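Rurmont Death Notices Collection

What is in this collection

The collection holds 1,786 death and funeral notices from the town of Rurmont and the villages near it. They were printed in the Rurmont weekly paper, on parish sheets and on cards that families gave out at the church door. Each notice is one text file, and one table lists all of them. The work was started by Lilian Mfinanga, who wanted to find her mother's relatives, and it became bigger than she planned. I joined later to clean the texts and to write this file.

Files

notices/ contains the texts, one file for each notice
index.csv contains one row for each notice
places.csv contains the old and new names of villages, farms and churches
unclear.txt contains the list of words we could not read

Columns in index.csv

id: the number of the notice, the same as the file name
family_name: as printed, also when we think the printer made a mistake
given_names: as printed
age: empty if the notice does not give it
service_place: church, chapel, hall or home
source: paper, parish or card
checked_by: initials of the second reader

How the texts were made

Lilian typed the older notices by hand from the bound volumes. The later ones were scanned and read by software, and then a second person compared the text with the paper. We did not correct spelling inside the notices. If a name is written in two ways in the same notice, both ways stay in the text, and the index uses the first one.

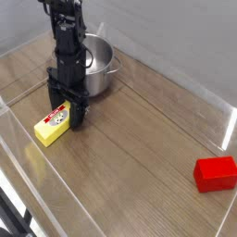
Line breaks were removed, except in poems and Bible verses, where families often chose them with care. Words that we could not read are marked with three question marks. In 221 notices there is at least one such mark, mostly in the parish sheets, where the ink is weak.

Living people

Notices name many relatives who are still alive. From the newer notices we removed street addresses, telephone numbers and bank details for donations. We kept the first names of children and grandchildren, as they were published by the family. If you are named in a notice and you want your name taken out, write to Njoroge Were at the Prenach reading room. You do not need to give a reason.

Known problems

The Massawe chapel used the same short text for almost every funeral, so these notices look like duplicates but they are for different people. Please do not delete them automatically.

For 70 notices the age in the text does not agree with the birth year in the same text. We left both.

Women are often listed only under the name of the husband. The index repeats this, and a search for a maiden name will miss many of them. The full text search is better for this purpose.

The month of December is thin. The paper printed fewer pages at that time and some notices were moved to January or were never printed.

Use

You may use the collection for family history, teaching and language study. Please do not use it to build contact lists, and please do not sell printed copies. The Ciken script, which makes the index from the text files, is in the tools folder and may be changed freely.

Corrections are welcome. Send the id of the notice and, if you can, a photograph of the original.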